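Tellov Newsletter
01/10/2023

From the Data Group: Learning to Fold at Home

Since June our small group at Tellov is collecting examples of household work for the learning system we call Kalley. Many readers asked us how this work looks in daily life, so Seul-gi Won and I agreed to write a few paragraphs for this issue.

The idea is simple to say. A person holds one gripper in each hand and does a normal task with them, for example folding clothes. The grippers record what their cameras see and how the fingers open and close. Later the system studies many of these recordings and tries to learn the movement. No robot arm is needed in the home, so we can work in bedrooms and kitchens of different families in Brastthorpe, and we are very thankful to them.

Clothes are now our main subject. We began with towels, and towels were kind to us. A towel has four corners and it does not matter much which one you take first. A sweater is a different matter. It has a front and a back, the sleeves go their own way, and thick knit does not stay where you put it. The person must hold one place with the first gripper and move another place with the second, and the two hands have to agree with each other all the time.

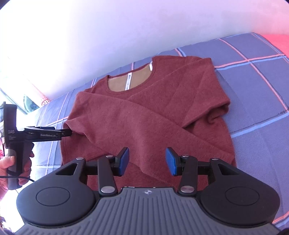 A sweater on the bed with one sleeve folded across, and the two grippers at work.

For each piece of clothing we follow the same order. The sweater is laid flat, one sleeve goes over the body, then the other sleeve, and then the hem comes up toward the neck. We ask every person to keep to this order, but we do not tell them how fast to go or exactly where to pinch. In the first weeks we gave too many rules, and the recordings became stiff. Everybody moved in the same way, like students in an exam. Seul-gi proposed to remove most of the rules, and I must admit that I was against it. She was right. The new recordings have more small differences, and this is what we want the system to meet.

Mistakes are also kept. If a sleeve slips and the person takes it again, we do not delete that part. We only write a note beside it. A recording is thrown away in two cases: when the cloth is hidden from the camera for most of the time, or when a person stops in the middle to answer the phone. The second case happens more often than you would think.

One session has 30 recordings, with a rest after every ten. The rest is necessary. The grippers are not very heavy, but the wrist becomes tired, and tired hands begin to drag the cloth over the bed. Mal-soon Son, who checks the recordings at our Nam office, can usually see from the movement when somebody skipped the rest. She sends a polite message, and we do those ones again.

Next we will go on to shirts with buttons, and after that to trousers. We are looking for three more homes in Brastthorpe where we may work for two mornings. You do not need to prepare anything special, and we bring the equipment with us. We would be glad to use your own clothes, old ones too, and different kinds of bed covers are welcome. If you are interested, please leave your name with Seul-gi Won at the Tellov front desk, or answer to this newsletter and write "folding" in the subject line.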